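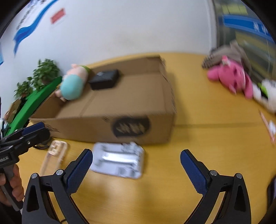

Chapter 7
Packaging and the Movement of Goods

Learning goals

After reading this chapter you should be able to:
Explain the difference between primary, secondary and tertiary packaging.
Describe how corrugated board is made and why it is strong for its weight.
Work out the board area and the inside volume of a simple box.
Compare the cost of a package with the cost of the damage it prevents.
Describe what happens to a box after the customer has opened it.

Key terms

primary packaging, secondary packaging, tertiary packaging, flute, liner, blank, void fill, unit load, dimensional weight, return rate

7.1 Why packaging belongs in a business course

Most students meet packaging as customers. A parcel arrives, the tape is cut, the goods come out and the box goes flat into the recycling. For a business the same box is a purchase, a storage problem, a shipping charge and sometimes a cause of complaints. It has to be chosen, ordered, paid for, stored, folded, filled and closed before it earns anything.

In Chapter 6 we followed a product as far as the factory door. This chapter starts there. It deals with the materials that surround a product while it is moved and stored, and with the decisions a firm makes about them. We will use one company through most of the chapter. Cladirik is a small maker of desk lamps and spare lamp parts. It sells part of its output to stores through a wholesaler, Mfinanga, and sends the rest straight to households. The two routes need different packaging, and much of what follows comes from that difference.

Packaging does several jobs at the same time. It keeps the goods together, it protects them from knocks and moisture, it lets them be stacked and carried, and it tells people what is inside. In a store it may also have to attract a buyer. A package that does one of these jobs very well can do another badly. A thick plastic shell protects a small part and hangs neatly on a hook, but it is slow to open and takes up space in a carton. A plain brown box stacks well and costs little, but a shopper walking past it learns almost nothing about the product.

7.2 Three levels of packaging

Packaging is usually sorted into levels according to how close it is to the product.

Primary packaging touches the product itself. The bottle around a drink, the bag around a loaf and the molded tray under a lamp base are all primary packaging.

Secondary packaging groups or covers the primary packages. It may be a printed sleeve, a display box or a plain carton holding several items of the same kind.

Tertiary packaging is used for handling in bulk. Pallets, stretch film, corner posts and large outer cartons belong here. The final customer rarely sees them.

The levels are useful, but they don't always fit. When Cladirik mails a single lamp to a household, the shipping box goes around the primary packaging and also does the work of an outer carton. Many firms now speak simply of the product pack and the transport pack. In this book we keep the three levels, and we name the transport pack separately where it matters.

A unit load is a group of packages moved as one piece, most often on a pallet. The size of the unit load sets limits on everything inside it. If a carton is slightly too long for the pallet, it either hangs over the edge, where it is easily crushed, or it has to be turned, which leaves gaps. For this reason box sizes are often worked out backward, from the pallet to the carton and from the carton to the product pack.

7.3 What a cardboard box is made of

The word cardboard covers several materials. Cereal boxes and shoe boxes are often made of paperboard, a single thick sheet. Shipping boxes are usually made of corrugated board, in which a wavy sheet is glued between two flat ones. The wavy sheet is called the medium, its waves are called flutes, and the flat sheets are the liners.

Corrugated board gets its strength from its shape. A flat sheet of paper bends under its own weight. The same sheet folded into waves and glued to a liner resists bending, much as a folded paper fan does when it is held on edge. The flutes also leave air between the liners, which gives a little cushioning and a little insulation.

Direction matters. A box stands up best when the flutes run from top to bottom, so that each one works like a small column. If they run sideways, the walls fold more easily under a load. You can check the direction on any box by looking at a cut edge and seeing which way the waves go.

Board is made on a long machine that heats and shapes the medium, glues the liners on and trims the result. The finished sheet is printed, cut and creased into a blank, the flat shape from which one box is folded. Blanks are delivered flat because an empty folded box is mostly air, and a firm that received its boxes already made up would be paying to move and store that air.

Water is the main enemy of corrugated board. Damp liners soften and the glue weakens, so a stack that stood safely in a dry warehouse may lean after a week in a humid one. Long storage under load also takes its toll, even in dry conditions. Buyers therefore ask for more strength than the weight of the stack alone would call for.

7.4 Choosing a size

A box that is too small can't be closed or presses on its contents. A box that is too large wastes board, has to be stuffed with void fill and may cost more to send. Void fill is any material that takes up empty space around the goods: crumpled paper, air pillows, molded pulp or loose pieces.

Many carriers charge by dimensional weight. They work out the volume of the parcel, divide it by a fixed number, and compare the result with the actual weight. The sender pays for whichever is greater. A large box holding a light product is then charged as if it were heavy. This rule has led many senders to keep more box sizes in stock.

More sizes bring costs of their own. Each size must be ordered, counted and given shelf space, and packers need time to choose. Until it reviewed its packing room in June, Cladirik used 2 sizes of shipping box for everything it mailed. The small one fitted spare parts. The large one was used for every lamp, including a short model that took up less than half of it. The firm then tried a middle size from a board supplier, Bikon, for the short model only.

Worked example

The middle box has inside measurements of 22 inches by 16 inches by 11 inches. Its volume is found by multiplying the three numbers:

22 × 16 × 11 = 3872 cubic inches

A short lamp in its primary packaging takes up 3196 cubic inches. The space left over is:

3872 − 3196 = 676 cubic inches

This is the volume to be filled with paper. Written as a share of the whole box, it is a little over 17 percent. Try the same steps with a larger box of your own choosing and see how quickly the empty share grows when each side is made only a few inches longer.

7.5 Protection and what it costs

No package prevents all damage. Parcels are dropped, tipped, slid and stacked under other parcels, and protecting a lamp against every possible fall would cost more than the lamp. The firm looks instead for the point at which one more cent spent on packaging saves less than one cent in damage.

To find that point it needs records. How many parcels are reported damaged? Which part of the product was broken? Was the outer box crushed, or did it arrive in good shape with a broken item inside? The last question is an important one. A crushed box suggests weak board or bad stacking. A sound box with broken contents suggests that the goods were able to move.

The return rate is the share of sold items that come back. It includes items that were never damaged, such as those the customer simply didn't like. Packaging affects these too. If a box can be closed again, the product is more likely to come back in a state fit for resale. If it has to be torn open, the customer must find another box, and the second box is often a poor fit.

7.6 After the box is opened

Most corrugated board can be pulped and made into new board. The fibers become shorter each time, so mills add some new fiber to keep the strength up. Tape and labels are screened out at the mill. Board soaked with grease or food is harder to deal with, and many towns ask for it to be kept out of the recycling.

Boxes are also reused, both at home and at work. A shipping box may spend years holding tools, cables or papers, and a shallow one makes a handy tray. Some firms plan for this. Pudine, a mail-order seller of craft supplies, prints its boxes on the outside only and leaves the inner walls plain so that customers can turn them into storage. Other firms use returnable crates, which cost far more than a cardboard box but make many trips. Crates suit short, regular routes, where the same truck that delivers full ones can carry the empty ones back. They are a poor choice for single parcels sent over long distances.

Before you read on

Find a shipping box at home or at school. Measure its length, width and height on the inside, and write down what it first held if you know. Look at a cut edge and sketch the flutes. Note where the box is worn or creased. Keep your notes, as you will need them for the exercise at the end of Section 7.8.

The next section looks at printing and labeling, starting with the marks that carriers and warehouses need in order to handle a package.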